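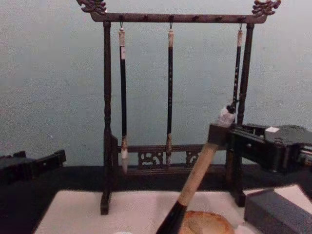 Mamwood library to lend out its calligraphy sets, ink permitting

Members of Mamwood Library will be able to borrow a complete calligraphy set from Tuesday 9th November, in a scheme the library says will bring the art of the brush into ordinary homes, and which has already brought a fair amount of it onto the library's returns desk.

Each set comes in a lidded box with four brushes, an ink stick, a grinding stone, a felt mat and a booklet. Loans are for three weeks and can be renewed once. There are 105 sets in all, paid for out of a £3000 grant from the Amrani Trust, and the library has kept some money back for what its paperwork calls "consumables and carpet".

Alistair Guthrie, the library's head of lending, said the idea came out of the Thursday evening class, which has been full since the spring and has a waiting list longer than the one for the new crime novels.

"People kept asking if they could take the brushes home to practise," he said. "A few had stopped asking and were just taking them. We thought we might as well have a form for it."

The form runs to three pages. Borrowers must agree to rinse the brushes in cold water, dry them hanging with the tip down and never leave them standing in a jam jar, a point made on all three pages, and on the last in capitals. Sets that come back with a ruined brush will carry a charge of £6. Ink on library books will be dealt with under the existing rules, which were drawn up with toddlers in mind.

A short trial last winter went well by most measures. All the boxes came back, though one contained a very good set of watercolours and no explanation. The library has asked the owner to get in touch.

Not everyone is pleased. A letter to the Pesta Lane residents' newsletter asked why the grant could not have gone on the car park, where the pothole by the bottle bank is now in its second year. Mr Guthrie said he sympathised, having driven into it, but that the Trust does not fund tarmac.

Sets can be reserved at the front desk or by phone. The Thursday class carries on as before at half past six, and old clothes are advised.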